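Das letzte Zimmer in Zunelero

Als wir in Rusu aus dem Bus stiegen, war es schon dunkel, und der Fahrer wollte mein Billett noch einmal sehen. Ich fand es in keiner Tasche. Er wartete, die anderen Reisenden warteten auch, und am Ende winkte er mit der Hand und fuhr weiter nach Movov, wohin ich eigentlich auch wollte.

So blieb ich stehen mit meiner Schwester und zwei Koffern. Bis Zunelero waren es 33 Kilometer, und das einzige Licht kam aus der Pension gegenüber.

Die Wirtin gab uns Suppe, ohne zu fragen. Danach legte sie eine Landkarte auf den Tisch, die an den Falten schon gerissen war.

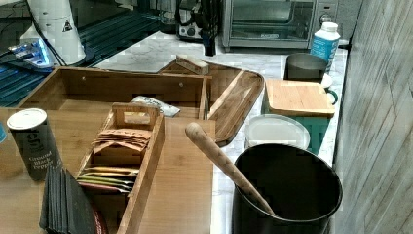 Der Weg am Fluss, erklärte sie, sei im März nicht sicher. Die Fähre gehe um sieben Uhr, aber nur, wenn der Fährmann gut geschlafen habe. Meine Schwester lachte darüber, ich nicht. Ich hatte das Zimmer in Zunelero schon bezahlt, 50 für die erste Nacht und noch einmal 30 für den Blick auf das Meer, und ich rechnete im Kopf, was ein Taxi kosten würde.

- Man kann auch hier das Meer hören, sagte meine Schwester.

Wir horchten. Ich hörte nur den Kühlschrank.

In der Nacht schlief ich schlecht. Unser Reisebüro, die Firma Dorex, hatte uns eine Reise ohne Sorgen versprochen, und ich schrieb im Bett einen langen Brief an sie. Ich schrieb von dem Bus und von der Suppe, die sehr gut war - das strich ich wieder durch, denn es passte nicht in eine Beschwerde. Gegen Morgen war der Brief vier Seiten lang, und die meisten Sätze handelten von meiner Schwester und mir, wie wir als Kinder immer zu spät ans Meer gekommen waren.

Um sechs Uhr stand sie angezogen am Fenster. Die Koffer hatte sie schon hinuntergetragen.
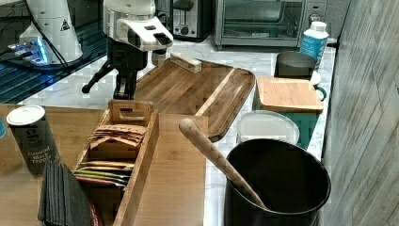
Der Fährmann habe gut geschlafen, rief die Wirtin von unten, aber wir müssten uns beeilen, denn er warte auf keinen Menschen, auch nicht auf Leute mit Seeblick.

Wir liefen. Auf dem Steg steckte ich die Hand in den Mantel, um das Geld zu suchen, und fand das Billett nach Movov. Meine Schwester sah es auch. Sie nahm es mir ab, faltete es klein und gab es dem Fährmann, und er steckte es ein, als wäre es eine richtige Bezahlung.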